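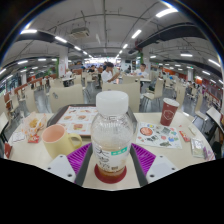
Jaw drops things when the stop is pressed, and my opening numbers are off as well
Board: Grippers and end tools

wobblejoint wrote:
Right, long one, sorry in advance. I'm on the Masanja table clearing job, which for anyone who missed my earlier moaning is an arm on a trolley that's meant to pick bottles, cups and mugs off canteen tables and put them in a crate. We teach it by walking about with the hand-held version of the same jaw, doing the picks ourselves, and the arm learns from the recordings. The jaws are Proken ones, both the hand-held and the one on the arm. Same fingers, same purple ridged pads.

We had the arm out in the canteen at Bomley just after the lunch rush and it picked up a mug fine, lifted it, started to swing towards the crate and then wandered off line towards a chair. My colleague hit the stop, exactly as she should. The arm froze, the jaw opened, and the mug went on the floor and broke. It had tea in it. Someone was walking past and got tea on his shoes and a bit of china bouncing off his ankle. He was fine, and very nice about it, but I didn't sleep brilliantly.

So there are two things I want to ask. First one, is the jaw meant to open when power goes? Second one, when I went back through the recordings that evening I found the opening figure had drifted. We've got 466 picks recorded and after the first 300 the closed reading stops coming back to zero. It sits at 4 mm, with nothing in the jaw at all. So the arm has been learning from a fair few picks where the width is wrong, and I don't know if that's why it went wandering.

I've parked the arm for now. We're still doing hand-held practice picks so I can try and catch the drift happening.

tinlid_ wrote:
Parking it was right. I'd leave it parked till you've an answer to the first bit, never mind the second.

What does the wiring sheet say about the jaw supply? On the older Proken arm jaws there was a spring that pushes the fingers apart, and if the stop cuts the lot then they open. I've seen that on ours. It was a tin of paint in our case.

wobblejoint wrote:
Oh brilliant, paint!

Yes there's a spring. I had the cover off this morning. The stop button cuts arm and jaw together on the one relay, so the jaw loses power at the same moment as the arm brakes come on, and off it springs. I hadn't set that up, I inherited the trolley, but I never checked it either and I should have done.

greasenipple wrote:
I'm going to be the awkward one. A jaw that opens on stop is doing its job. If it's got hold of somebody's hand, you want it to let go the second that button goes in. I wouldn't swap that for a broken mug, even with tea in it.

tinlid_ wrote:
With the pads that thing has and the force it's set to, you could leave your hand in it all afternoon. The bigger worry in a canteen is what it's carrying over people's laps. I'd hold on stop and have a separate release lever you can reach.

greasenipple wrote:
Your hand, maybe. A kid's fingers in behind the pad, by the rail, is a different story. And "the force it's set to" is only the force it's set to until somebody turns it up because it keeps dropping bottles.

wobblejoint wrote:
Ouch, because we did turn it up. Not by loads, but the bottles were slipping and we nudged it.

Bottles are the pain in all this. A mug is stiff, you close on it and it stays the same size. A soft plastic bottle with not much left in the bottom gives when you squeeze, so the width you record depends on how hard you were gripping, and all the weight there is sits low down while you're holding it round the label. I grip hard when I'm tired. My colleague doesn't. You can tell whose picks are whose from the width trace alone. 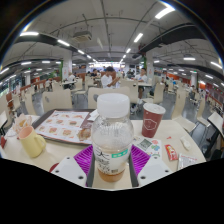 Does the hand-held jaw need zeroing every time it's switched on?

It should be closed fully with nothing between the pads and zeroed at the start of each session, and again after any knock or pad change.

Copied that out of my own crib sheet, so at least I'd written it down. Did we do it? At the start of sessions, yes. After knocks, hmm. It got knocked on table edges a lot. Canteen tables are a terrible height for it.

saltmarsh wrote:
I use the hand-held ones for shelf work over in Pralstead and the drift you describe sounds like the finger mounts. Check the screws. The plates that carry the fingers work loose in use and the finger leans outwards a touch, so when you think it's closed the pads meet at the tips before they should and the rail stops short. You get a reading that never quite goes home. On ours it was out by up to 7 mm before anyone spotted it, and we'd all been using it happily.

Easy way to tell is pinch the tips and wiggle. If one moves and the other doesn't, there you are.

greasenipple wrote:
Or it's the pads. Ridged pads swell if they've been cleaned with the wrong stuff. What do you wipe them with? Canteen work, I bet it's whatever spray is on the side.

wobblejoint wrote:
It is whatever spray is on the side.

But I did the wiggle test in my dinner break and saltmarsh wins I think, the right finger moves. I can get a proper click out of it. The left is solid as anything. I've not taken the pads off yet so I can't rule them out.

tinlid_ wrote:
Thread lock on those screws, the weak sort so you can get them out again, and put a dab of paint across each head so you can see if it's turned. Then do the pads as well because greasenipple will never let it lie otherwise.

greasenipple wrote:
I won't, no.

More to the point, none of that explains the wandering. A width that's a bit wrong makes it drop things or crush things. It doesn't make it set off for a chair.

saltmarsh wrote:
I half disagree. If the arm's learnt that "holding something" can look like a load of different widths, then it may not know whether it's got the mug or not. Ours used to go back for a second try at a thing it was already carrying. Looked exactly like wandering off, until we plotted it and saw it was heading back to where it thought the cup was. Was there anything else near that chair it might have fancied?

wobblejoint wrote:
Ooh. There was another table on that side with cups on it, and the move was sort of downwards as well as sideways. I'd put it down to the arm being daft. I'll plot it.

Went back to Bomley for another go with the hand-held, screws tightened and marked, and I tried to do it properly this time, zero at the start, zero after every knock, no rushing. And I've stopped tidying the table before I begin. We used to clear the wrappers and bits of paper out of the way first and I now think that was a mistake too, because the arm met its first real table with rubbish all over it and had never seen one. So now it's mug, tray, napkin, chip wrapper, whatever people would leave, and you work round it. 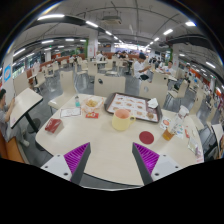
The other thing I changed is the pause. I used to come in and close in one go, and now I hold the jaw open short of the thing for a moment before going in, so there's a clean bit of trace at full opening to compare with the rest. If the open figure is right and the closed one isn't, I know something's shifted without having to take the cover off. Takes hardly any longer and you stop noticing you're doing it.

First results: it came back to zero every time. It's only one session, so I'm not cheering yet.

greasenipple wrote:
And the bad recordings? Please don't say you've just taken 4 mm off all of them.

wobblejoint wrote:
I was going to take 4 mm off all of them...

greasenipple wrote:
Don't. If the finger was flopping, the error changes with how hard you squeeze. You'd be right for the empty jaw and wrong for the full one. Bin everything after the 300.

tinlid_ wrote:
Binning seems a bit much, that's a lot of somebody's afternoons. Keep the arm paths, they're fine, the path doesn't care about the finger. Only throw away the widths, and use those ones for learning the approach.

greasenipple wrote:
If your software will let you do that and if you trust yourself to remember which is which in six months' time, go ahead. I wouldn't trust me.

wobblejoint wrote:
I've moved them into a separate folder with a rude name, which is my compromise. Nothing from it goes near the arm for now, and I'll redo the picks as we go.

Back to the stop button, as it's the bit I care about most. I rang Proken and asked. The chap said the spring is there on purpose and they won't tell me to take it out, but the jaw can be fed from its own supply so the button stops the fingers moving and leaves them holding, and a second button lets go. He did say it's for whoever builds the trolley to decide and to write down why. So it's my decision, lucky me.

tinlid_ wrote:
Hold, with release on a second button. Put the second one next to the first.

greasenipple wrote:
Not next to it! People slap at buttons. You'll get someone pressing both at once and you're back to tea on the floor. Other side of the trolley, different colour, and put the force back where it was before you fiddled. If you do all that then fine, I'll stop arguing for open. I still want the jaw to let go if the second supply dies.

wobblejoint wrote:
It would, the spring stays in. And the force is going back down, I did that before I replied. If bottles slip, they slip, and we'll sort it with the picks.

saltmarsh wrote:
Can I add one? Don't carry anything with liquid in until the new stop's been tested with the mug full of water, over a mat, well away from anybody. Press it mid swing, press it while lifting, press it just as the fingers are closing. The closing one caught us out. It froze half shut with the cup balanced on the edge of the pads and then dropped it a moment later when everyone had relaxed.

wobblejoint wrote:
Good one, hadn't thought of half shut. Adding it to the list.

Plotted the wander, by the way. It was going back down, and it was making for the cups on the next table, so saltmarsh gets that one as well. I'm waiting on a relay now, and the trolley's got a sheet over it with the plug taped up. Will post when I've done the water tests, probably from under a towel.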